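Four goals in the second half and I still can't talk properly

My voice is gone. I've had two mugs of tea with honey and I sound like a gate. Worth every bit of it!

For anyone who hasn't been following along, Edcombe went to Drirnby for the second leg of the regional cup semifinal, a goal down from the home game, with our regular keeper out with a bad wrist and a bus that left 20 minutes behind schedule. I'd told everybody at work we were going to lose. I'd told my mother we were going to lose. I packed the big scarf anyway.

The first half was hard going. Drirnby play on that narrow field behind the old rail yard, and they know every inch of it. They kept pushing the ball out to their left side and whipping it in early, and our back line looked like it had been introduced in the parking lot. They scored off a corner (a free header, again, we have GOT to pick somebody up at the far post) and then hit the bar just before the break. Two down overall, and the wind was coming straight down the field into our faces.

Then Coach Cuevas made the change I've been begging for since the fall. She took off a defender, moved Tonantzin Cortés into the middle behind the two forwards, and let her play.
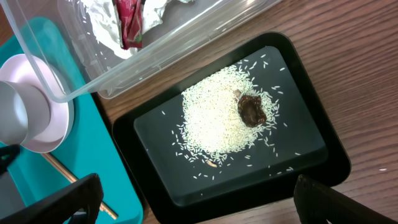
What a difference! Cortés has spent most of the season stuck out on the right, chasing long balls, and she's been good there, but she sees passes that no one else on the team sees and you can't use that from the sideline. Within a few minutes she'd slid one through two defenders for the first goal. Then she took a free kick from way out, low and hard, and it skipped under the keeper. All square over the two games, and our little corner of the stand was jumping so hard the boards were bouncing.

The third was my favorite. It started with our backup keeper, a high school senior in her second start, who came out and caught a cross cleanly over everybody and threw it out right away. Three passes later it was in the net at the other end. I don't think their defense had turned around yet. I hugged a man in a Drirnby hat by mistake and he was very nice about it.

The fourth was a penalty, and yes, I've seen the replay, and yes, it was soft. We've had plenty go the other way. Cortés put it in the top corner and that was that.

The announced crowd was 935, the most they've had there in years according to the guy at the gate, and 216 of those were ours. You'd have sworn it was the other way around by the end. The singing on the bus home was terrible and went on until the highway exit.

A few odds and ends while I'm still buzzing. The Zasix stream dropped out twice in the second half, so if you were watching at home and missed the free kick, the full game is up on their site now. Skip to the second half and thank me later. The new away shirts look much better in person than they did in the announcement, and I take back what I wrote in January 2025 about the collar. And the hot chocolate at Drirnby is still the best in the league, even if the line for it cost me their goal (I heard it, which was bad enough).

The final is in March at a neutral field. We've got 720 tickets for our end and they go to season ticket holders first, so check your email and don't sit on it. I'm bringing the big scarf again, and throat lozenges this time.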